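The town that washes its own bags

By our correspondent in Stitulach

The bus to Stitulach leaves you at the bottom of the hill, and from there you walk. I went in October, when the fog stays in the valley until lunch and the shops keep their lights on all day. I wanted to write about garbage. My editor was not very happy with the idea.

Stitulach has 272 households and one road out, over the Hellgate pass. In winter the pass can be closed for 13 days together, and the garbage truck can not come. People here have therefore an old habit of making little waste. Glass jars go back to the neighbor who filled them. Bread is sold in cloth. A plastic bag is washed, turned inside out and hung on the line between the socks.

At the Calado bakery, the woman behind the counter showed me a bag she has used for 20 years. It was once blue, she told me, and I believed her. Her daughter, who lives in the city, finds all this embarrassing.
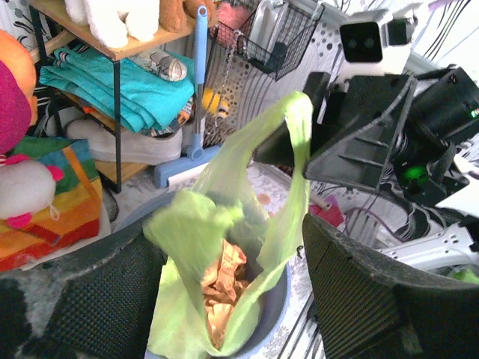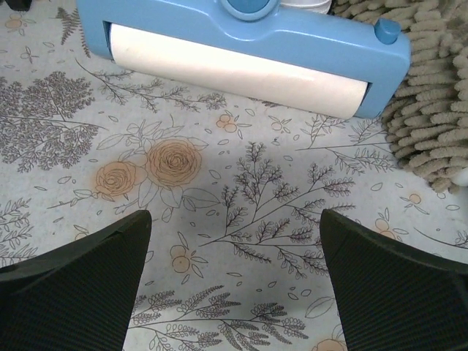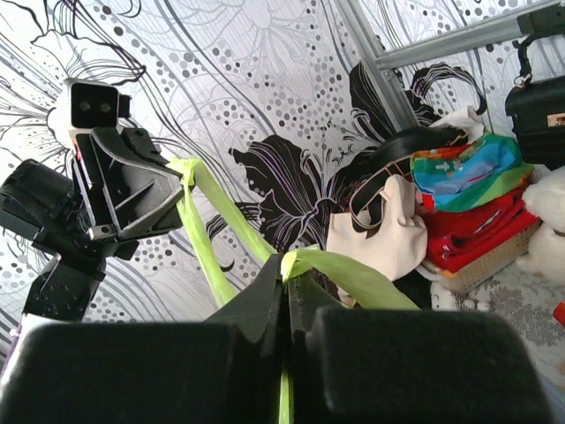
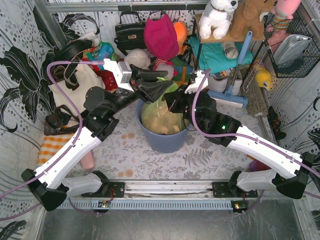
The younger families see it in a different way. They have less time, and the supermarket on the other side of the pass wraps everything – even the onions. When the road is open, their bins fill as quickly as bins anywhere. When it closes, they ask their grandmothers what to do with the potato peel.

The answer is usually Fakier, a small farm above the church, where they keep pigs and take kitchen waste from more than 200 people. You bring a bucket with a lid and leave it at the gate. On the next day it stands there empty and rinsed. Meat is not accepted, and there is a painted sign about this in three languages, all with mistakes.

I asked the farmer if he is paid for the work. He said that the town gives him a little money for diesel, and that in December some people leave a bottle in the bucket. Then he wanted to know what we do with peel in the city. I explained the system of the brown bins, the calendar, the fines. He listened very politely and went to feed the pigs.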